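Left arm stops with a following error while it holds a tipped bowl — gripper stays closed, how to release safely?

Asked by Nektarios Kontogiannis, 9/21/23. Category: Arms and grippers. 3 answers.

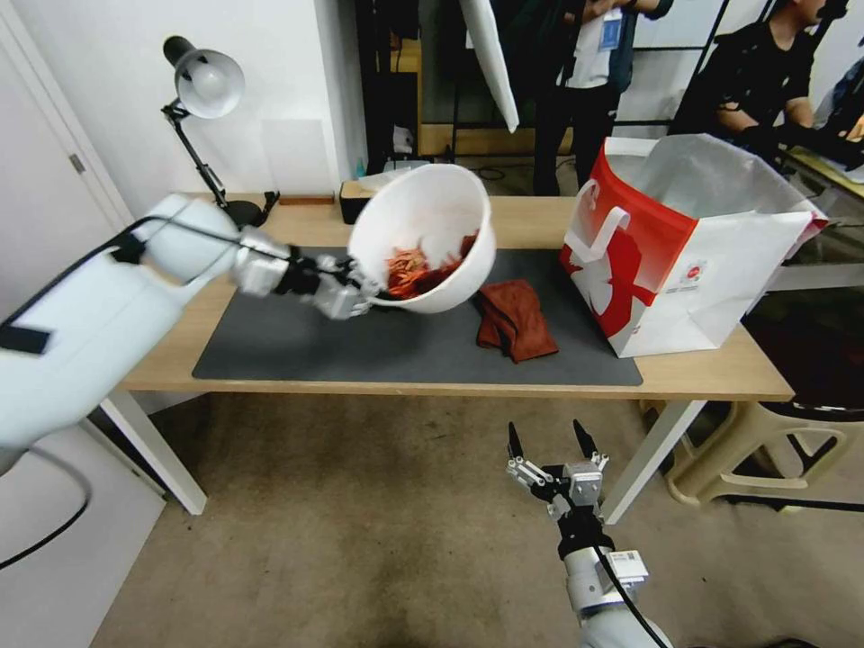 Left arm with the bowl tipped to the right, second arm waiting with open fingers.

Hello to all. I write for a small group which works with two white arms at one table. The task is simple to say: the left gripper takes the bowl by the rim, lifts it and tips it so that the food collects at one side, then returns it level and puts it down. The second arm comes in later for the towel. Both arms are teleoperated with Katsaros leader handles, and the control software is Plellis, not the newest version but the one from May.

The problem is in the tipping. When the wrist is turned far, the left arm sometimes stops with "following error, joint 6" and then all the joints go to hold. Until this moment everything is smooth. The log writes the error with code 1017 and nothing more. The manual says for 1017 only "check load and path", and this I have done.

What I have tried:
— lower speed on the whole motion (it stops less often, but it still stops)
— empty bowl (no error in 20 tries)
— the same bowl with food, but only lifted and not tipped (no error)
— new calibration of the wrist

Now the part that worries me more. After the error the gripper remains closed, which is correct, I think. But when I press Reset in Plellis, the gripper makes a short opening, maybe a few millimeters, before it closes again. Two times the bowl has dropped on the mat. The second time my colleague had her hand under it because she wanted to take the weight. She was not hurt, only scared, and we stopped the work for that day.

So I have two questions. First, why does joint 6 give this error only with the tipped and filled bowl? Second, what is the correct order for a reset when the gripper holds something?

I should mention that the payload in the settings is one fixed number, 1000 grams, and the center of mass is left at the default. The bowl with the food is below this weight.

ANSWER 1
by Lewis Innes

Had the same code on ours. Raise the following error limit for joint 6 in the drive settings, double it or so, and it goes away. Takes a minute.

Comments:
Evdokia Karras: Please do not do this as a first step. That limit is what stops the arm when it pushes against something, or against somebody. If you double it, the arm pushes longer before it stops.
Lewis Innes: Fair enough, ours is behind a fence. I would not do it with people at the table.

ANSWER 2 (accepted)
by Evdokia Karras

I will take the second question first, because a person had a hand under the load.

The short opening at reset is known to me from a Havance gripper with the same kind of software. On reset, the gripper controller starts again and reads its last commanded position. With teleoperation this command comes from your handle. If the operator has relaxed the fingers on the handle after the error (everybody does this), the command is "a little open", and the gripper obeys it for the short time before the grip force control is active again. Check it like this: cause the stop with an empty bowl close to the mat, keep the handle squeezed hard, and reset. If the gripper does not open, you have found it.

Until you know, I would use this order:

Do not press Reset. Leave the arm in hold.
Put something soft and high under the bowl, a foam block or folded towels, so that the bowl can rest on it. Do it from the side, and keep fingers out from between bowl and table.
One person holds the handle closed. The same person says loudly that reset is coming.
Hands of everybody away from the table, then Reset.
Move down slowly and release with the handle.

If the arm is in a bad pose and you cannot support the bowl, let it fall. Food on the mat is a cheap accident. Also check that your second arm is really disabled during this. In many setups the reset is common for both arms, and the one that was waiting gets enabled again together with the one that had the error. In your picture it is quite close to the table, so I would move it back before the tipping begins.

For the first question, I believe your fixed payload is the cause, or half of it. The weight is not the only thing. You hold the bowl by the rim, so all the mass is far out to one side of the fingers. When you tip, the food slides and the center of mass moves again, and now joint 6 must carry a torque which the model does not expect. With the default center of mass the controller thinks the load sits in the middle of the gripper. The empty bowl is light, so you do not notice.

Weigh the bowl with the food and enter the real value. Measure the distance from the fingers to the middle of the heap when it is tipped, and enter this as the offset. Then make the last part of the tipping slower, only this part.

Comments:
Nektarios Kontogiannis: Thank you very much. The test with the squeezed handle was clear: no opening in any try. With the relaxed handle it opens each time. And yes, the reset enables both arms, I did not know this. I will change the payload next and write here.
Nektarios Kontogiannis: With the real weight and the offset, the error came 2 times in one long session. Before it was much more. Not perfect.
Evdokia Karras: For the rest, look at the next answer about the cable.

ANSWER 3
by Aurelio Cortés

I agree with the above and add one small thing. Your cable runs along the top of the arm. On our Ronico arm the cable was fixed too tight before the wrist, and at the end of the rotation it pulled back like a spring. Alone it was not enough for an error, but with a load it was. Turn off the power, support the arm, turn the wrist by hand to the tipped position and feel if the cable becomes tight. If yes, give it more slack and fix it again, but not so much that it makes a loop which can catch the bowl.

Comments:
Filippos Chatzigeorgiou: Does anyone know if later versions of Plellis can reset the two arms separately? We have the same problem with the common reset.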